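What Stays on the Table: A Study of Everyday Objects on a Shared Dining Table
Final report, Home and Material Culture seminar, fall term

Background

Our project started with a simple complaint from one of us: the dining table at home is never clear. Plates go, cups come back, a pot lands there and stays until dinner. We wanted to know what a family table holds between meals, and whether the things on it have fixed places or drift wherever there is room. The seminar asked for a site we could visit more than once, and a relative's house let us use the dining table for the whole of November. We ended up loving this table far more than we expected to!

We read two short guides before we began, the Drolik handbook on household observation and the chapter on eating spaces in the Ravn reader. The handbook is old and a bit stiff, but its advice on naming things is excellent: write what you see first and what you think it's for second. We had to go back and fix a lot of our early notes after reading that.

The site

The table stands against a wall and is always covered. The cloth is red with big printed roses in cream and gold, and a scalloped border that sweeps across the middle. We spent our first visit talking about almost nothing else. It makes every dish look like it belongs to a party, and it also makes our job harder, as anything red or orange tends to sink into it.
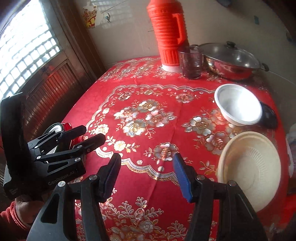 We divided the surface into three areas for our notes: the back row along the wall, the middle, and the front edge. The back row turned out to be the home of tall things and cooking things. The thermos was there, and so were the drinking glass and the steel pot. The middle and the right side belonged to bowls and dishes, which seemed to us to be the restless part of the table. Our log has 36 entries in all, and over 70 percent of them are about something in that zone.

Method

Each entry has a time of day, a quick sketch map and a line of comments. Two of us drew separately and compared maps afterward. Where our maps disagreed we kept both versions, and some of the best conversations of the term came out of those pairs - one person's "dish" was another person's "lid" for most of an afternoon. We typed everything up in Juvar, a note program the department provides, and sorted the entries by area.

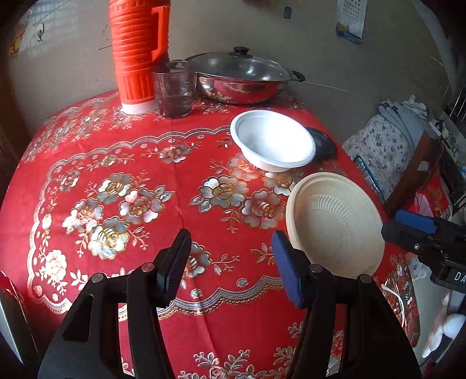 We also tried a labeling scheme from the Protum workbook that sorts household things into serving, storing and cooking. It worked well for the pot and badly for the bowls. A bowl can hold soup at noon and peanuts at four, and in between it can just sit there. We added a fourth label, "waiting," and it quickly became our favorite.

What we found

The back row hardly changed from entry to entry. The thermos acts as a kind of anchor, and the glass is usually its neighbor. We think the wall matters a lot here: tall things feel safe against it, and people sitting down don't have to reach around them.

The bowls moved constantly. They were turned, nudged toward the edge, put one behind another and pulled apart again. The white bowl has the most comments of anything in our log, and we still couldn't tell you where it lives.

The cloth surprised us too. We had expected the border to work like a line that people set things along, but our maps show no sign of that. Things went down on roses and border alike.

Limits and next steps

One table in one house is a small sample. We never recorded a meal in progress, and our evening entries are thin. If we continue in the spring we would love to add a second table with a bare top and use the same three areas, so the maps can be laid side by side. We would also draw to scale from the start. Our early sketches have a thermos nearly as wide as the pot, and correcting them took a whole evening.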